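Ellemcombe chapel hymn archive goes online

Wednesday, July 13, 2022

Quick update, more to follow when there's time. The Ellemcombe hymn and prayer meeting archive is now open to read online, free, no login. First part only. That's 1000 pages scanned and up, out of 3000 in all, and the rest will be added in batches as they get checked.

What's in it so far: the chapel minute books, the Sunday school registers, a run of handwritten hymn sheets and the printed orders of service for harvest and Easter. Also 17 letters from the mission at Barrera, which a lot of you have been asking after. The letters are hard going in places. Faded ink, and the writer liked to turn the page sideways and carry on across what was already written. Typed copies are up for most of them, the others will have to wait.

The hymn sheets are the best bit, in our view. Several have verses that don't appear in any of the hymnals we've checked against, and one has a tune written out in tonic sol-fa with the alto line missing. If your family sang at Ellemcombe or at the old meeting house in Traltodach and you know how any of these went, please get in touch. A recording on a phone is fine, humming is fine.

Scanning was done by Drernico over 40 days, finishing at the end of June. The sermon notebooks are not in this batch. They were too tightly bound to open flat and have gone for repair, no date yet for when they come back. Sorry to those who wrote in hoping to see them this summer.

A few things to know before you start. Search works on the typed pages only, so a name that is in the registers may well not come up. Try browsing by year instead. Spellings are left as they were, so look for more than one version of a surname. The page for the Whitsun outings has the wrong heading at the moment, we know, it will be put right this week. And some of the scans load slowy on older phones, give them a minute.

Anyone is welcome to use the pages in a talk, a service or a parish magazine. Just say where they came from. For books, ask first please.

Corrections to the usual address, with the page number, otherwise we can't find the place.

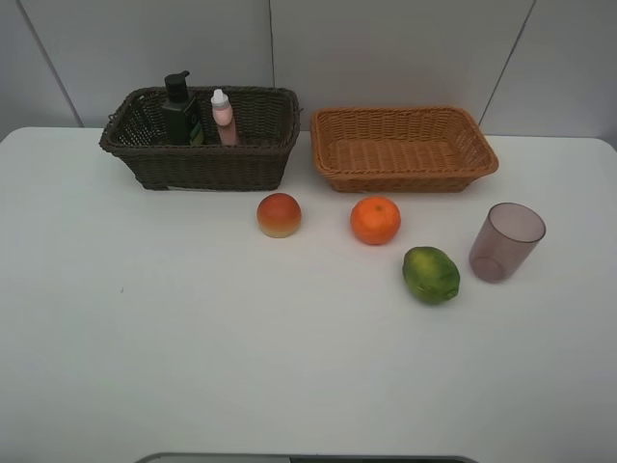 Next batch will be the rest of the registers and then the women's meeting accounts, which are nearly all typed up allready. Traltodach papers come after that.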